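6. When the width reading drifts or the fingers stop closing

Applies to: Clalusa hand-held gripper, all units. Revised 2023-06-03 by Ghassan Nseir. Replaces the March version, which told you to recalibrate and carry on. Do not carry on.

6.1 What the fault looks like

The fingers meet at the tip, the operator feels them meet, and the log says they are still open. The first time we caught it, the gap in the log was 2 mm. By the end of that shift it had grown to 14 mm on the same unit, and 29 recordings had to be thrown out. The status light stayed green the whole time. Treat the green light as proof that the battery is charged and nothing more.

The Lenden software has a check called "Gripper OK". It looks for a signal from the gripper. It does not look at whether the signal makes sense. You can pass it with the fingers taped shut.

6.2 Before you touch anything

CAUTION: Keep your free hand away from the fingers while the trigger is loaded. The return spring is stronger than it looks, and it will close on a fingertip without warning if the trigger linkage has slipped.

CAUTION: Do not test a suspect unit on anything you care about. Use the foam block from the kit.

1. Stop recording. Say so out loud if others are working near you, so they don't walk into your arm while you are looking down at the unit.
2. Write down the unit number and the time. "Just now" is not a time.
3. Set the gripper on a table with the fingers facing away from you.
4. Take off the headset. People try to do this check through it and misread the gap.

6.3 Checking the fingers

1. Squeeze the trigger fully and hold it. The pads should touch along the tip with no side-to-side offset.
2. Keep holding and read the width on the Lenden screen. Write the number down even if it is zero.
3. Release, wait for the fingers to open all the way, and read again.
4. Repeat steps 1 to 3 until you have 30 closed readings. This is dull. Five readings will not find the fault, which comes and goes.
5. If any closed reading is above 2 mm, the unit fails. Do not average it away.

Note: The Radebe data sheet for the sensor says it needs no adjustment in service. We have stopped taking that sentence at face value. It may be true of a sensor bolted to a bench. Ours gets swung around by people all day.

6.4 Checking the linkage

1. Switch the unit off and unplug the cable.
2. Wiggle each finger at its base. A little flex in the rubber is normal. Movement at the base is not.
3. Look at the set screw under the trigger. If the paint mark is broken, the screw has turned.
4. Do not tighten the screw yourself. Tightening hides the drift for an hour or so and then it comes back, usually in the middle of somebody's best run.

6.5 Checking the marker tags

A bent or dirty tag can produce a bad position track that people blame on the fingers. Wipe the tag with a dry cloth and check that all the corners are flat. If the position jumps but the closed readings are good, go to section 7 instead. Replacing a gripper because of a greasy tag wastes a good gripper.

6.6 Returning a unit to use

1. Hang a red label on the failed unit and send it to Mendside with your written readings.
2. When it comes back, run section 6.3 again in full. Mendside tests on a fixture, and we have had a "repaired" unit fail on its first morning.
3. Make one short trial recording and play it back before you let anyone collect with the unit.
4. During the trial, have a second person watch the width number while the operator picks up and puts down the foam block.

WARNING: If two units fail on the same day, stop all collection on that software version and call Ghassan. Do not swap units and hope.

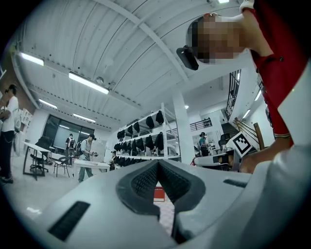 Keep the paper readings even after the unit passes. The log file records what the sensor believed, and the sensor is the part in question. Store the sheets in the folder by unit number, newest on top.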